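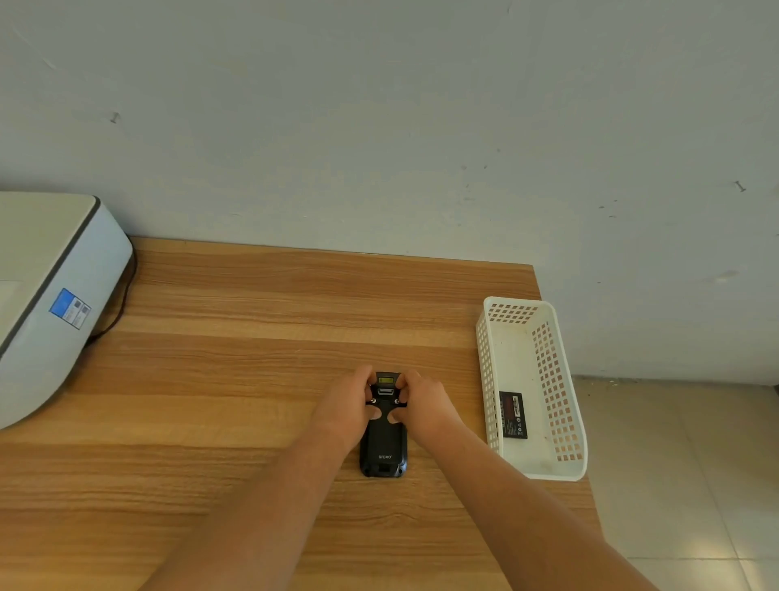
Back of the urovo handheld, two screws visible, connector recess at the bottom end.

Home | Forums | Barcode & Labeling | Handhelds | Unread

Thread: Battery door or sealed back?

pesora_bins
We took over 5 of these with the Loltano stockroom. No paperwork. Two small screws sit side by side on the back plate, below the scanner window. Before I put a driver on them: do they hold the back plate, or only the metal fitting at the top? Runtime is down to 65 minutes per charge.

gridlabel
Can't be settled from the outside. Read the full model number off the settings menu and get the service sheet for that one. Similar shells differ inside.

Savchuk
I'd take the screws out. Two screws is a ten-minute job, and if the plate doesn't lift you put them back.

gridlabel
Disagree. If there is a seal under the plate you've lost it, and you won't know until the unit gets damp. Check the contacts first - a dirty connector gives a short charge that looks like a worn cell.

pesora_bins
Model number noted. Cleaned the recess with isopropyl and a lint-free swab, unit powered off. 121 minutes on the next charge. Screws untouched.

Savchuk
Better, but still poor for a full shift. I'd still open one.

gridlabel
Run three full cycles before deciding.

Comments (3)

tarewt: Same result here with swabs. Don't use a pencil eraser, it leaves crumbs.

Grurnent: Which driver size, if it comes to that?

pesora_bins: Not measured yet. Second unit is on the charger now.

408 members follow this board. Get the May digest by email - Subscribe | No thanks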